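Gitlow Table Linen for Institutional Dining Rooms

Gedura supplies the Gitlow range of woven checkered tablecloths to schools, residential homes, parish halls and staff dining rooms. The range is intended for daily use and frequent commercial laundering.

Product details
Fabric: cotton and polyester blend, yarn-dyed
Pattern: gingham check, identical on both faces
Colors: red and white, navy and white, green and white
Shapes: rectangular, square
Hem: double-turned, lockstitched, mitered corners
Sold in: packs of 3 or 13

Selecting a size
Measure the length and width of the tabletop and add twice the desired drop to each figure. A short drop is recommended for dining rooms in which wheelchairs are used. Tables that are pushed together for events should be measured as a single surface. Custom lengths are woven to order at Pirkberg and may not be returned.

Laundering
Wash new cloths separately before first use. Red and navy cloths should not be washed with white napkins until they have been laundered 2 times. Chlorine bleach must not be used on any color. Remove cloths from the dryer while slightly damp and fold them along the line of the check. Grease should be treated with a mild detergent before washing, and candle wax should be allowed to harden and then lifted with a blunt edge.

Ordering
Orders are accepted by purchase order or by account. Fabric swatches are sent on request, limited to 2 colors per institution. Customers replacing cloths from the discontinued Vũ range should note that the Gitlow check is slightly larger and that the two do not match when overlapped.
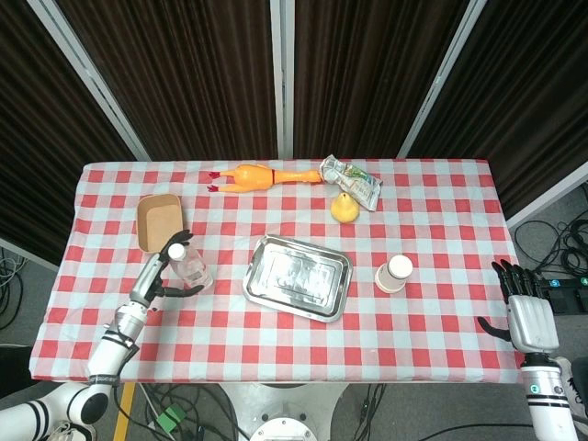

Text: Samah El Ouafi | Product review: Mostafa Bouzid | August 2025

Shades may vary between dye lots. Please quote the lot number on the hem label when reordering.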